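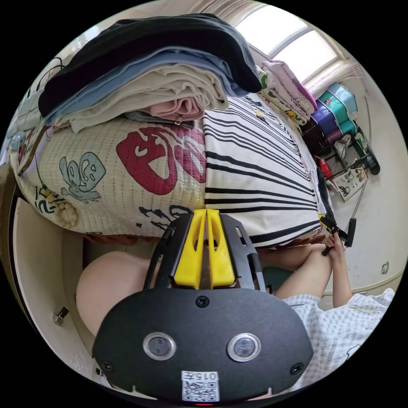 Gripper 015 beside a stack of folded laundry, held by hand at the edge of the bed.

About us

Bernadia is a small company that collects examples of everyday household work, so that robots can learn from people who already know how to do it. We fold, stack, sort, wipe, hang, pour and put away, and we do it in real homes with a gripper held in the hand and a camera that sees what the gripper sees. The recordings go to teams who are training machines to be useful around the house, and we try very hard to send them something worth learning from.

How we got going

The company was started by Virgilio Sebastian and Güven Demirtaş, who met while working on warehouse sorting arms and found they had the same complaint. The arms were very good with boxes. Give them a sweater, though, and everything went sideways! Cloth slumps, it catches, it looks different every time you set it down, and no amount of clever rule writing seemed to help for long. Virgilio had grown up over his aunt's laundry shop and kept saying that the people behind that counter could teach a machine more in an afternoon than he could in a month at his desk. After hearing this for most of a year, Güven told him to go and try it.

So they did. The first collection, which we still call Cutorham after the street it was done on, was 363 recordings of towels being folded in one apartment. Plenty of them were unusable (we had the lens settings wrong, and one whole evening was spent filming mostly a sleeve), but the ones that worked were enough to show a simple arm how to bring two corners together. We were hooked.

What we do now

Our main project these days is Evangelista, which is all bedroom and laundry work: folding garments, moving piles from the bed to a shelf, making the bed, tucking in a sheet. A collector works with the handheld gripper much as a robot would work with its own, opening and closing the fingers on the cloth and keeping the work in view of the camera. A second project, Stolel, covers kitchens and is a good deal wetter.

Each finished batch holds 1,000 recordings, and we like a batch to come from as many different homes as we can manage. People sometimes ask whether it would be easier to build one tidy practice room and stay in it. It certainly would be easier, and we do keep a bare table at the office for teaching newcomers, but a system that has only ever seen one bed gets confused by the next one. Patterned quilts, striped sheets, character pillows, sun coming in at the window, storage boxes piled up at the far end – we want all of it, and we ask our collectors to leave their rooms the way they normally are.

The people who record

Our collectors are paid by the hour and never by the recording. We went back and forth on this in the early days and are very glad of where we landed. A person being paid by the piece will hurry, and a hurried fold is a poor teacher. We would much prefer that somebody took their time, dropped a shirt, picked it up again and carried on, and we keep many of those fumbles in the finished set so that a robot can learn how to recover from one.

Everyone gets 5 practice sessions before their recordings count toward a batch, with one of us sitting alongside to answer questions. Most people find the grip strange for the first hour and then stop thinking about it. Collectors choose which rooms they work in, can take back any recording before it leaves us, and are asked to put away letters, family photos and anything else they would like to keep private. Every recording is watched through by a second person here before it goes anywhere.

Where we're headed

We passed 3,000 recordings for Evangelista in December, and there was cake. Next on the list are fitted sheets (wish us luck) and anything with buttons. If you'd like to record with us, or you're training a system and would like to talk over what it needs to see, please write to us through the contact page. Güven reads everything that comes in and usually answers before lunch.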